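Chapter 4
Folding, Stacking and Putting Away
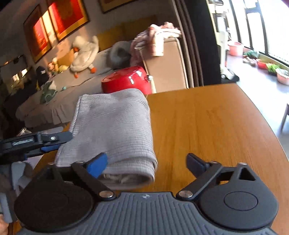
Harkville, by way of a reader of our first edition, replies that a cloth folded in a hurry takes up more of the shelf than one left in a heap, and I have thought about that remark a good deal while rewriting this chapter. It came in a long and friendly letter (signed with nothing but the name of the town) and it went on to say that the old chapter spent nine pages on washing and only one on what happens afterwards. Quite right too! So we begin again, at the kitchen table, with a folded grey cloth and plenty of time.

You will remember from Chapter 3 that table linen and kitchen cloths behave rather differently once they are dry. A ribbed cloth has a direction to it, and if you fold along the ribs it will lie down for you, whereas a fold made across them tends to spring up a little and make a thick bundle. Neither is wrong. A thick bundle is lovely for standing a warm dish on, and a flat one slides into a drawer, and most households I have visited keep both sorts and couldn't tell you which is which until they need one.

Rolled folds deserve a word as well. When the last turn of a cloth curls round on itself it leaves a hollow in the middle, and any inner layer will crumple there if it hasn't been smoothed first. Run the flat of your hand from the middle out to the edges before each turn, and do take your time over it. My own grandmother did this on a wooden table very like the one in my kitchen now, humming all the while, and her linen cupboard was a joy to open.

In this chapter you will learn how to choose a fold to suit the shelf, how to work on a table that has other things standing on it, and how to keep a stack from leaning. We shall use the Dinu fold throughout, as it needs only two hands and a clear stretch of table as wide as the cloth. The longer Boltora fold is left until Chapter 6.

Before you start, gather the following:
one kitchen cloth, clean and fully dry
one larger cloth or small tablecloth
a ruler or tape measure
your notebook from Chapter 3

Words to look out for: bundle, rib, turn, near end, far end.

4.1 Finding the direction of the cloth

Lay the cloth out flat and stroke it lightly, first one way and then the other.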